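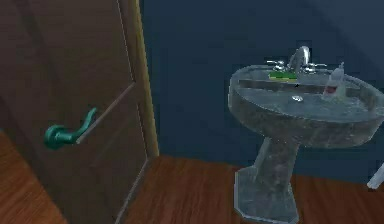
Brown door, teal handle.

I'd been meaning to get to the Waltgate Fort open day for years, and this February I finally managed it. The bus from Mottram takes 24 minutes and drops you by the chapel, then it's a muddy walk up to the ramparts. Wear boots!

They'd opened 30 metres of the old north wall, which normally sits under turf, and you could get right up to the stones. Our guide was very keen on drains (so am I, now) and reckoned the soldiers here grumbled about the weather as much as we did. 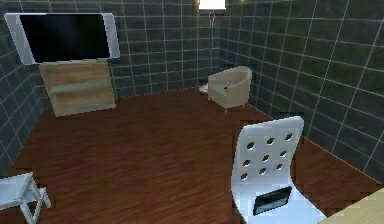

Leanne Hollis thought the drains went on a bit and would have swapped them for more time at the gatehouse, where the ruts from the cart wheels still show. Fair enough – we only got ten minutes there.

After lunch a few of us did the stretch of path towards Motwood. The wind was fierce and I lost a glove, but the view along the ridge was worth it.
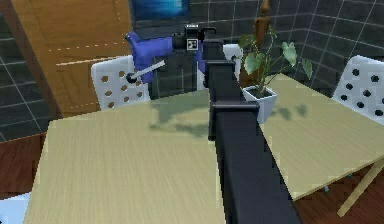

We got back to the fort at about 3 o'clock, just in time for the last talk, on coins. Tickets were free but you had to book, and the next open day is in the summer. I'll be doing the Motwood end first next time.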